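Setting up the two-arm microwave cell after a move
Nov 14, 2019
By Prasetyo Simanjuntak
Print | E-mail

We moved the cell from Clerngate to Tullwood in September, and everything had to be set up again from the bare table. 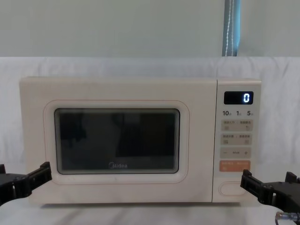 Allow a morning for the job. You need a steel rule, a set of hex keys, low-tack tape, a soft cloth and the laptop with the Rinavar control software on it. The order matters, so work through the steps as they come.

1. Bolt down the arm bases. Ours sit 1061 mm apart, centre to centre. Tighten the bolts in a cross pattern, then go round a second time.

2. Lay the cloth and pull it towards you until the worst of the creases are gone. Small wrinkles do no harm, but a fold under one foot of the oven will make it rock. Tape the cloth under the table edge, never on top where a fingertip can catch it.

3. Place the oven midway between the arms, with the door facing the chest camera. The front face should be 319 mm from the front edge of the table. Measure at both ends and turn the oven until the two readings agree.

4. Check the gripper screws with power off. The ones on the finger brackets work loose first. If you take a fingertip off, clean the seat before you refit it.

5. Route the cables. Leave enough slack at the wrist for a full turn each way, and look at the connector on the underside of the right gripper. It should be finger tight, with no side pull on it.

6. Power up and home both arms, one at a time — left, then right. Keep your hand on the stop button.

7. Teach the waiting positions. Both grippers go low, jaws open and pointing in at the oven. The left stops short of the door window and the right stops beside the control panel, level with the start and door-release buttons. Save these before you teach anything else.

8. Teach the door release. Bring the right fingertip in at the lowest speed until it touches the oval button, then add travel 1 mm at a time until the latch lets go. Write the figure on the cell sheet. A new oven of the same model may need a different one.

9. Run the door cycle 21 times with the oven unplugged. If the oven creeps backwards on the cloth, reduce the press travel and start the count again.

Wipe the fingertips weekly and repeat step 4 every 620 cycles. The Krishnan cell uses the same sheet, but its arm spacing is different, so don't copy saved positions across.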